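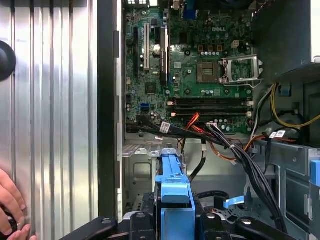
Thursday night project: the old Dell, wide open on the table!

Got the side off and I'm in love with this green board already. The CPU socket is empty with the little bracket flipped up, and you can see all those gold pins. I could stare at them for an hour.

Both RAM slots are empty too. I've got 2 sticks coming from Piltwood, should be here before the weekend — fingers crossed they're the right kind.

Paid 20 bucks for the whole case. 20!! The cheapest new one I found was 599, and where's the fun in that?

Next job is that fat bundle of black cables. It's tied up and has white tags on it, so whoever did it was way neater than me. I want it out of the way before the processor goes in.

Also that bright blue SATA port. Why is it so cheerful? Love it.

More once the memory shows up. If you've got a spare cooler for one of these, message me!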